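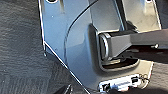
## Week 4 handout: reading a sheet metal part

Hi all! A few of you asked me to write up what I said at the bench, so this is me talking it through again, with the bits I forgot the first time. Keep it with your bending notes, you'll want both for the Gourlay assignment.

We're looking at pressed and bent parts this week. My first boss, Norbert Kováčik, used to hand me a bracket and tell me to say nothing for a full minute, just turn it over. I hated it, and now I do it to you (sorry!). Try to work out which features were cut and which were formed.

**Holes.** Plain round holes are cut. When you measure one, go across it twice at right angles, and write down both numbers even if they match. If the edge feels sharp on one side and slightly rolled on the other, that tells you which way the punch went through.

**Slots and recesses.** A recess pressed into the sheet is a different animal, because the metal has been stretched to get there. Run a fingertip (gloves off for this one, but check for burrs first!) around the rim and feel how the corners are rounded. Sharp inside corners tear, so the tool maker gives you a radius whether you drew one or not. If there's a ring or a loop sitting in the recess, sketch it separately. Gregor Jardine's group drew the two as one part last January and then couldn't dimension either of them.

**Bends.** Find the bend lines and mark them on your flat sketch in pencil, dashed. Our folder at Huvar had a chart taped to the side with 33 bend allowances on it, and I still think in those numbers, but please use the table in the back of your own book.

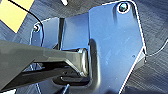

**Flanges and bolts.** I'm fussy about this part. A flange with a bolt through it needs enough flat metal around the hole for the head to sit down properly, and you need room to get a socket on it too. Draw the head, then draw the socket around the head. Half the class forgets the socket! Watch for a raised area next to a bolt hole as well, a socket can foul on it long before the bolt is snug.

**Scuffs.** Don't polish them off. Note where they are on your sketch and move on.

For next time:

- one flat sketch, one folded sketch, full size
- every hole dimensioned from the same edge
- problems on page 53, skip the last one

Younes Kabbaj has the spare radius gauges if yours has wandered off.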